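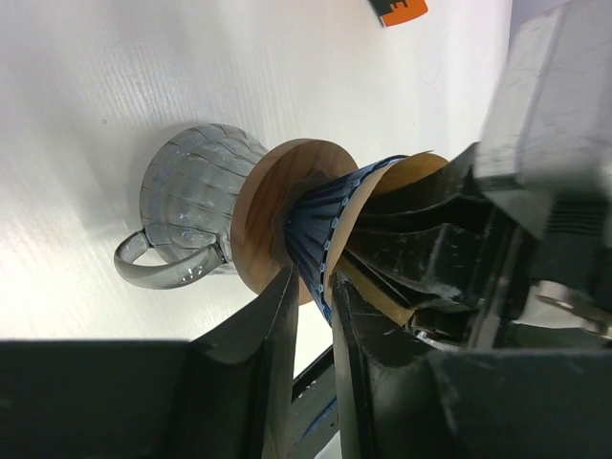 Every spring somebody tells me the kitchen robot is two years out. I've been hearing "two years" for 16 years now.

My test is pour-over coffee. Set the cone, seat the paper, add grounds, pour slowly, clean up. My nephew could do it at nine, half asleep.

A machine can hold the cone. Fine. I'll give it that. Holding things was the part I was least worried about.

Paper filters are where I want to see the numbers. They crease, they flop, they pick up a draft. Tell me how many tries out of how many, and who was standing next to it.

Jisard put out a cleanup claim last May with 2,881 runs behind it. Great number. Then you read the notes and a "run" is one pick-up. Not one finished pot – one pick-up.
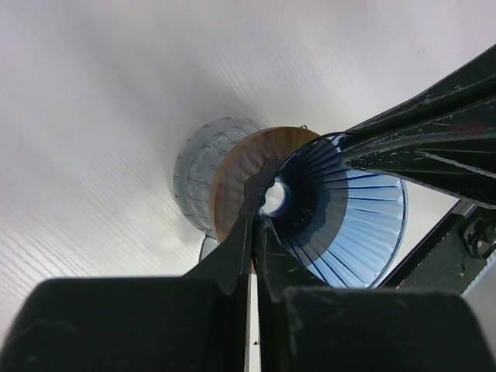
Perla Espinoza
Shop-floor writer, former line lead

Ribbed plastic and glass are no picnic, by the way. See-through stuff gives cameras fits, and squeezing it too hard gets expensive.

Crescencio Zepeda at Medrano disagrees with me. He says stop grading the whole chore, grade the grip, the chore comes later. We've had this argument about 9 times.

My answer hasn't changed. On the floor I never paid for a grip. I paid for a full box, taped, on the pallet.

So can they do chores yet? Pieces of chores, slowly, on a clear table. Ask me again when there's a sink full of last night's dishes in the way.

And if you have real failure rates, send them. I'll post the good ones too.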